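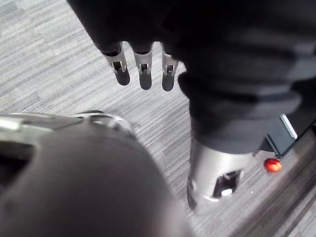 **Road safety > Speed display signs > Portable**

# Trellden portable speed display

I've sold roadside signs for a good while now and this is the one I end up talking about on the phone most, so I may as well write it all down. The Trellden is a speed display you can lift onto a post by yourself. It shows drivers the speed they're doing, in big amber numbers, and underneath it says either SLOW DOWN or THANK YOU. It doesn't take photographs or read number plates, and it can't send anyone a fine. If you want enforcement you'll need to talk to the police, and I'm happy to tell you that before you spend any money with me!

It's made by Turketti, who also make the big fixed signs you see on the way into towns, and you can tell. The case is the same powder-coated aluminium, the door has a proper lock, and the screws are all one size (after years of fiddling with signs that need three different keys, I can't tell you how pleased I was about that).

## What it's like to put up

The sign weighs 11 kg without the battery. I can get it onto a post from a low step, though I'd much sooner have somebody at the bottom holding things. You fix the bracket first, tighten it, then hang the sign on it and turn the lock. The battery goes in last.

The bracket that comes in the box fits round steel posts. For lamp columns and square timber posts you want the Strazds strap bracket, which I sell separately - it's a bit dearer than it ought to be, but I've stopped recommending the cheaper ones because they slip round in the wind and your sign ends up reading a hedge.

Do ask your highway authority before you fix anything to one of their posts. Some say yes by return of email and some want a form, a drawing and a lot of patience. I'll send you the weight and wind loading sheet to go with it, just ask.

## Where it works and where it doesn't

The radar picks up an oncoming car at some 60 metres, and it likes a straight run. Put it just round a bend and people will be past it before they've read it. Parked cars are a nuisance too, especially vans.

My favourite spot is a little way inside the lower limit, where a road drops from 50 down to something slower. Drivers have seen the limit sign, they know they ought to have eased off, and the display gives them a nudge while there's still time to do something about it. I had one up at Fulludstead on exactly that sort of road through most of June and I moved it twice before I was happy. Give yourself time for that. The first post you pick is hardly ever the best one.

I'd also say don't leave it in one place for ever. Regular drivers get used to it. Take it down, put it somewhere else, bring it back later in the year.

## Battery and solar

One battery runs the display for nine days on a fairly quiet road, less on a busy one, as it's the numbers lighting up that use the power. Most people buy a second battery so one can be on charge at home. There's a solar panel as well, but I'd only bother if your post is out in the open. Under trees it's money wasted.

## The traffic figures

Inside there's a small memory that logs the time and speed of each vehicle, and you collect it over Bluetooth from the pavement. No names, no plates, only times and speeds. You can set it to log with the display switched off, and I really do recommend doing that for the first week so you've got something to compare with. It opens in any spreadsheet.

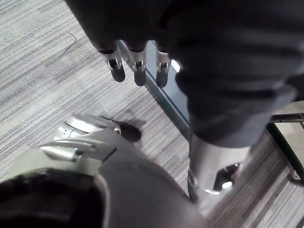

Seul-gi Kwon wrote in to say that the logging was the part she'd have paid for on its own. Her road had been arguing for ages over whether the problem was the morning rush or the late evening, and she says the dark-screen week showed it was neither, it was just after school finished. She did find the Bluetooth slow and wishes the app would remember the name she gave each post.

She's right about the app, it's clumsy. I've passed that on to Turketti and I'll change this page if they sort it.

## In the box

- Trellden display with lockable door and two keys
- Bracket for round steel posts
- One battery and mains charger
- Fitting guide (printed, and quite readable)

**Sold separately:** Strazds strap bracket, spare battery, solar panel, padded carry bag.

Delivery is by van to a ground-floor address and somebody needs to be in to sign for it. If you're not sure which bracket you need, measure round the post with a bit of string and ring me before 5 pm with the length.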